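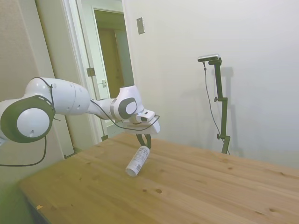

Issue 4, page 79

How to set up a tabletop arm for pick trials: working rules

Ruwan Gunawardena, Barnton workshop notes
Updated 29 September 2021

These rules apply to any small arm working over an open table. They were first written for the Fledis trials and now cover the Poduval bench too.

Before power on

1. Read the last entry in the bench log. If a fault is still open, stop there and speak to whoever signed it.
2. Press the emergency stop, check that the arm will not enable, then release it. Do this at every start, even after a short break.
3. Move each joint through its full range at slow speed and watch the cables. A loop that is too tight will pull at the wrist sensor -- one that is too long can catch on the forearm.
4. Check that the camera stand is clamped and outside the reach of the arm. If it has been knocked, calibrate again.

Placing the object

Put it down with the arm stopped. Bottles and cans lying on their side can roll, so keep them well in from the table edge. Use empty containers unless the test sheet says otherwise.

The approach

Bring the fingers in from above, open, and pause just short of the object. Look at the gap on both sides. If one finger would land on top of the container, back off and correct the angle. Do not nudge the object by hand while the arm is enabled.

Keep to the slow speed setting for the first four picks of any new object. Katsuhiko Sasaki must agree any change to this at the Britov site.

Recording

Log every attempt, including the ones you stop yourself. The log stood at 2,807 entries when these notes were revised. Write the object, the finger opening and the reason for any stop.

The section on shared benches will be rewritten in October. Until then, one operator per table.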